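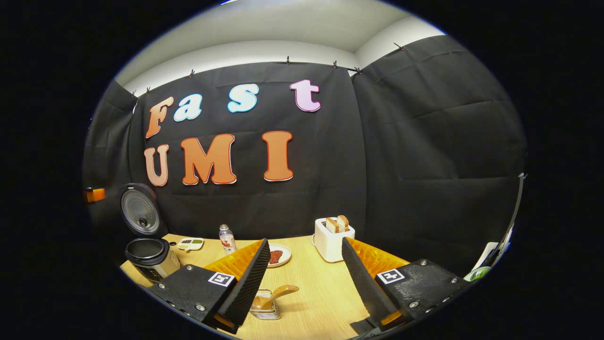
Ladar – README

Small script that cleans junk toolbars and startup entries off old family PCs. Wrote it after the Flostbridge toolbar ate my mum's machine. Rough but works.

What it does

Lists everything that launches at boot, checks it against blocklist.txt (1,017 entries at the moment), asks before removing. Nothing goes without a yes.

Running it

Unzip somewhere sensible, not the desktop. Close the browser. Run ladar as admin, then reboot. Can take up to 71 minutes on a slow disk – leave it alone. Run it 2 times, the second pass catches stuff that puts itself back.

Known problems

Poon search bar comes back if you skip the reboot. Boda updater gets flagged, its harmless, say no. Log file overwrites itself, will fix in October proably.

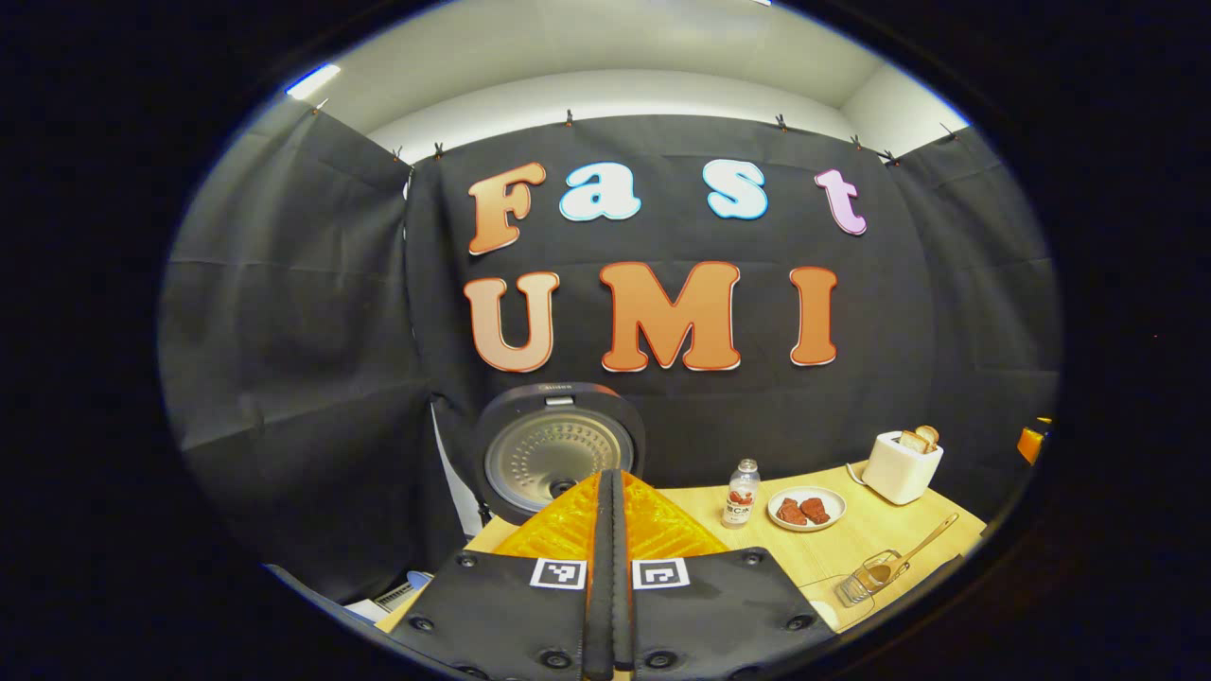

Kwok-wai Tsai wrote in to say the second pass hung on his laptop until he pulled the network cable, and could that go in the instructions. Yes. Pull the cable first.

Blocklist additions to Despina Roman please, one per line.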